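Search this site
Enter keywords Search

Report on the Visit to the Heitmann Textile Care Works, Grenora

Shares 27 Comments 4

In July a delegation from the Firkton Regional Hospitality Association visited the Heitmann commercial laundry at Grenora. The visit was arranged under the Association's program of supplier visits, which allows members to see at first hand how the services they pay for are carried out. Members from guest houses, aged care kitchens and two function centres attended.

The delegation was received at 9.30 am by Marlene Görtz, the site manager, who outlined the history of the works. Heitmann began as a family business washing tablecloths for the hotels along the Plukoreck road and moved to its present building when the old premises could no longer be supplied with enough water. The site now serves 1197 accounts, most of them small. Ms Görtz noted that a café sending in a single bag a week is handled under the same procedures as a hospital ward, although the paperwork is shorter.

Members were then shown the receiving dock, where bags are weighed and booked in. Soiled goods enter at the northern end of the building and clean goods leave at the southern end, with a wall between the two. Staff who work on one side do not cross to the other during a shift. Several members remarked that this was a stricter arrangement than they had expected, and one asked whether it could be copied in a small hotel laundry. Ms Görtz advised that a painted line and a second set of trolleys would achieve much of the same result.

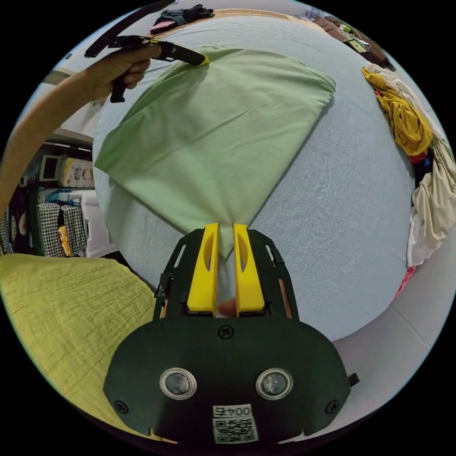
Colour sorting was the subject that drew the most questions. Heitmann asks its customers to keep white goods apart from coloured goods and to use a separate bag for kitchen cloths, as grease carried into a load of table linen is difficult to remove later. Pale shades are treated with particular care. A light green cloth, such as the one held by its gathered corner between two yellow fingers, is placed with the pastels and kept out of the white loads, even where the dye is believed to be fast. Ms Görtz said that most complaints about greying linen can be traced to bags that were mixed before they reached the dock.

The washing hall itself was viewed from the gallery - the noise made discussion there difficult, and questions were held over until the ironing room. The final rinse water is filtered and used again in the first wash of the following load. Nearly 500 litres are recovered in each cycle of the largest machine. Members with an interest in water charges were given a sheet setting out the method of calculation.

Morning tea was provided in the staff dining room. Discussion turned to delivery times over the summer period, and the Association's request for a later collection on the Plukoreck run was noted by Heitmann for reply in writing.

The Association thanks Ms Görtz and the staff of the Grenora works for their time. Members who wish to receive the bag labelling guide may request a copy from the Firkton office. Places on the next supplier visit will be offered first to those who were unable to attend on this occasion.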